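Vodcombe shared workshop, bench notebook
Wednesday, March 20, 2019
In: me (Suqin), Shiyu Liao from tea onwards, Jinlong Song for the soldering

Picking up where I left off in February, when the left arm was still drooping at the shoulder and I was writing rude things in the margin. The new shoulder bracket from Jinlong has been on for a fortnight and I've stopped worrying about it. Tonight was meant to be a tidy-up night, and of course it became a wire night, as I'd been wanting to try the arms on something soft and horrible instead of blocks.

The job we've set ourselves is sorting. Three mesh baskets go along the back wall, one teal and two white, and the arms are to pick bits off the mat and put each one where it belongs. Tins and the syringe are easy enough to describe to a program. Wire is a different animal, because wherever you grab it the rest comes along for the ride, and half the time it brings a neighbour. I'm using offcuts from the Korkuvlow lamp job, all colours in together.
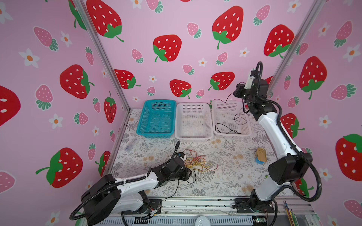

Photo: Shiyu Liao, Vodcombe workshop

Settings, before I forget them. The speed limit on both arms is 100 in our units, same as last time. Left gripper closing force is 245, down from where Muchen had it, and I'd like everybody to leave it there for now please! At the higher number it was kinking the wire badly enough that I couldn't tell which bends were mine and which were the gripper's.

Muchen Cao's strawberry walls are staying, by the way. I know Sihan wanted plain grey, and I know the patterned mat makes life harder for the colour picking (the pale flowers are all right, the ferns less so), but I do like coming in on a dark evening to a bit of pink, and if the thing is ever going to work in somebody's kitchen it will have to cope with worse. Shiyu is on my side. Sihan may write a reply underneath if he likes.

Now, the cables. The right arm's thin black one trails down from the wrist and loops into the white basket when the arm is parked over it, and I don't care for that at all. Put something in the basket and sooner or later it will come out again with the arm. Jinlong reckons a clip halfway along the forearm would take up the slack, and he's going to print one in the same black as the others. The corrugated conduit is fine as it is – please don't anybody shorten it, we had enough bother getting the full reach to the back corner.

Shiyu and I then had a long and quite enjoyable argument about where on a tangle you ought to grab. Her view is that you go for a loop standing clear of the heap and pull slowly. Mine was that you go for a free end every time, the way you would with knitting wool. Looking from the wrist camera I've come round a fair way to her side. The red is stiff and holds itself up in big loops that a finger could get into, while the yellow is thinner and just crumples in the middle of everything. I can find a cut end on the yellow if I hunt for it, but I'm not confident the program would, with the red wound all round it.

There's also the black cable underneath, which to the program is likely to look the same as the arm's own cords. We'll want a rule about that before we let it choose for itself. Shiyu suggested leaving black out of the sorting for the time being and I've written that on the whiteboard.
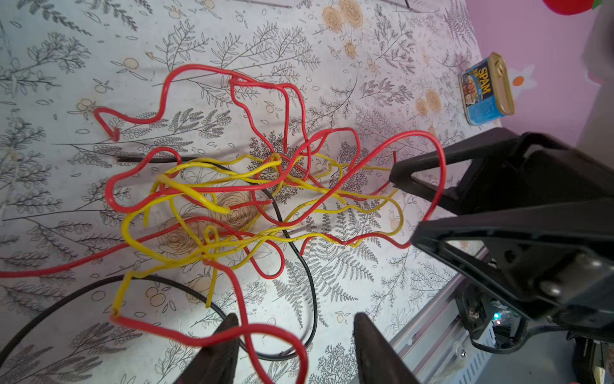
For next time

Fit Jinlong's clip to the right forearm and run the arm through its full reach with the power limited before doing anything else.

Write the loop-finding for red only. Threshold to start is 69, which is what Shiyu used on the string, and we can creep up from there.

Move the can further from the heap. It stands quite close on the wrist view and I'd sooner not have SPAM in the running while we're still learning about wire.

Ask the Drirkness people whether they still have a spare wrist board. I'd be happier with one in the drawer.

Sihan, your cutters are back in the second drawer, and thank you for the loan. Kettle needs descaling as well, if whoever's in first has a minute.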